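Buy the Plain One and Keep It

When Dotdale closed its housewares store in March, people in town talked mostly about the parking lot and what would go there. I thought about the repair counter at the back. For the price of a sandwich you could get a new handle on a pan or a new cord on a lamp. The chain that replaced it, Orlandini, has no counter. It has a wall of storage bins in 30 colors.

I think we have stopped expecting small household things to last, and I think that is a mistake. A dish brush, a basket, a comb, a pair of scissors – none of these has to wear out in a year. They do so when they are made to hit a price, and we let it happen by treating them as too cheap to care about.

The usual answer is that people can't afford better. Sometimes that is true. But I have bought the same $4 vegetable peeler 5 times, and my mother's is still in her drawer.
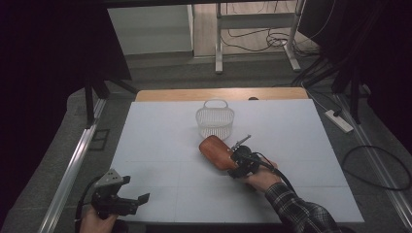
Stores could help by telling us more. A shirt has a label that says what it is made of and how to wash it. Most things for the bathroom or kitchen have a bar code and a country. I would like to know if the head comes off for cleaning, if the wood was oiled or painted, and if I can order a part in three years. Ekar used to print that on the back of the card. It took up two lines.

Towns could help too. Brovesach runs a fix-it table at its library one evening a month, and it costs very little. Ours has the room and the tables. It would need someone with a screwdriver and some glue, and a notice on the door. I have asked at the front desk twice and plan to ask again in the fall.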